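Instructional Aide, Life Skills Program (Grades 9-12)
Kedham Unified School District
Posting 1,212

The Kedham Unified School District is accepting applications for one instructional aide in the Life Skills Program at Skakmont High School. The position is part-time, 37 hours per two-week pay period, and follows the student calendar. It is a classified position and reports to the program coordinator, Halldóra Overgaard.

The aide works under a certified teacher with students who have individualized education programs. Duties include one-on-one and small-group support, data entry on student goals, bus arrival and dismissal duty, and help with daily living units such as meal planning, budgeting and clothing care.

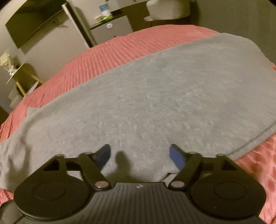
Gray fabric spread over a bed with a coral-red cover.

Minimum qualifications: high school diploma or equivalent, and either 48 college credits or a passing score on the state paraprofessional assessment. A background check is required before the start date. Experience with the Trimasus records system is preferred.

Applications must include a cover letter, a resume and two references. Submit materials to the Human Resources Office by 4:30 p.m. on the last business day of January. Interviews will be held at the district office, Ekinci Building, Room 5. Incomplete applications will not be reviewed.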